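In Defence of the Thing Left on the Table

By Dagim Dinsa
July 17, 2024

My mother could not sit down to a meal if there was anything on the table that had no business being eaten from. Keys, post, a library book, somebody's glove, all of it had to go before the plates came out, and it went with a good deal of sighing. I grew up believing that this was simply how tables worked, in the same way that I believed all bread was sliced on a slant and all families kept their string in a biscuit tin. It was only when I had a table of my own, and then children to put around it, that I began to wonder whether she had been right, and I have been wondering on and off ever since.

I should say that I am not an untidy person. I like a cleared surface very much. There is a moment in the evening, after the washing-up, when I go over the table with a cloth and then stand back and look at it, and I don't mind admitting that I sometimes do this when there's nothing to wipe. Ours is an old one that we bought when we moved to the flat on Teshome Road, and it has been sanded down and painted so often that I suspect there is more paint than table by now. It seats four if one of them is small. Everything in our house happens on it, from tax forms to haircuts, and so the question of what may stay on it at mealtimes comes up more than you would think.

What stays on it, most often, is a soft toy. Ours is a rabbit called Fusa, who used to be a sort of mauve and is now the colour of a dishcloth, and who has attended nearly every meal since my younger daughter was old enough to hold a spoon. Fusa doesn't sit on a lap, as you might reasonably hope. Fusa sits on the table, or more truthfully lies on it, and has been in soup twice.

For a long while I fought this. I tried a chair for Fusa, with a cushion, and I tried a basket by the door where toys could wait and be collected afterwards. I even tried one of those hanging organisers made by Skukitz, with the pockets, which was meant to make putting things away a pleasure and which we now use for tights. My daughter was polite about all of it. She would put the rabbit in the basket, come to the table, look at her plate, look at the basket, and eat nothing at all until I gave in. I have met a number of parents who say you must never give in, and I admire them, and I notice that their dinners are often rather quiet.

Then in February we went to stay with my aunt, who has a very small kitchen and a very relaxed way of running it. She laid the table around whatever happened to be there. A jar of buttons, a seed catalogue, the rabbit, her own reading glasses — each got a little space, and the plates went in between. I sat there with my hands itching. But the meal was lovely, and it went on for ages, and at some point the seed catalogue was opened and we talked about beans, and the buttons were tipped out so that the girls could sort them while the grown-ups had coffee. I can't remember a single meal at my mother's table that went on past the pudding.

I have thought about that a great deal. A cleared table is ready for food, certainly, but it is also ready to be left. You eat, the plates are taken, and there you are with your elbows on a bare surface and no particular reason to stay. Children feel this more strongly than we do. A child with something of her own in front of her has a stake in the place. She may not be eating very fast but she is at least there, and if you want to hear what went on at school you will hear it told to the rabbit long before it's told to you.

Of course there are limits, and I'd be sorry if anyone took this as permission to eat off the ironing. Food needs room. A plate wants enough clear space around it that a sleeve can go by without trailing in the gravy, and anything fluffy needs to be kept well back from anything wet. At our house the rule is that Fusa has the far corner, and the far corner is Fusa's for as long as Fusa stays in it. I am strict about that, and it has worked rather better than the basket did, I think for the reason that it's a place given and the basket was a place sent to. My older girl, who is 13 and has opinions, says it is exactly the same thing. She may be right. She keeps her phone in the other corner and I have noticed she's fairly strict about that too.

I also think we could be plainer in what we put on the table ourselves, if we are going to let other things stay. I used to bring out mats, and a runner, and a little dish for salt, and a jug whether or not anybody wanted water. With all that out, one rabbit tips the whole business over into a jumble sale. These days it is a plate each, and I've come round to a plain white one with hardly any decoration, slightly dished so that peas can't roll off. We had a patterned set by Drerico before, a wedding present, and very handsome it was, but on a busy table it only added to the noise. It lives in the cupboard now and comes down when my mother visits.

She is past 70 now and still clears the table before she sits. Last time she came she gathered up the post and the keys, with the sighing, and then she got to the far corner and stopped. She picked Fusa up, turned the poor thing over, straightened one ear, and put it back where it had been. Then she asked for the potatoes. I didn't say anything and neither did she, but I was so pleased that I gave her the chair by the radiator. 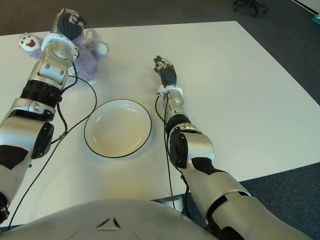

Should a soft toy be allowed on the table while people are eating?

I'd let it stay, provided it has a corner of its own well away from the food and it goes in the wash every so often.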